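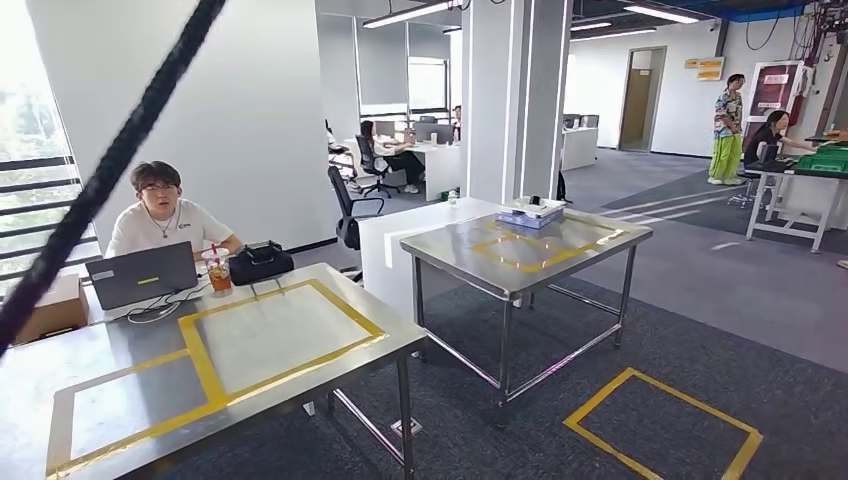

Timelum trial kit: weekly safety check
Checked by: Aniela Nowakowski, Saturday, before lunch

Emergency stop: Pass. Works first time, every time. I wish I could say the same of the app.

Cables: Fail. Loose leads on the table top again. The kit comes with 34 cable clips. Please introduce them to the cables.

Table tape: Pass. Edges flat.

Floor tape: Pass. It marks where you do not stand while the arm is live, Lena.

Drinks near electrics: Fail. Cups need lids or another table.

Arm speed limit: Pass. Set to 5, as agreed with Krajewska. The manual mentions a 7 and then never speaks of it again.

Manual: 147 pages, index missing. Comment sent to supplier.

Walkways and door: Pass.

Overall: keep on trial. Recheck both fails before Sum-yee Ng signs for the June extension.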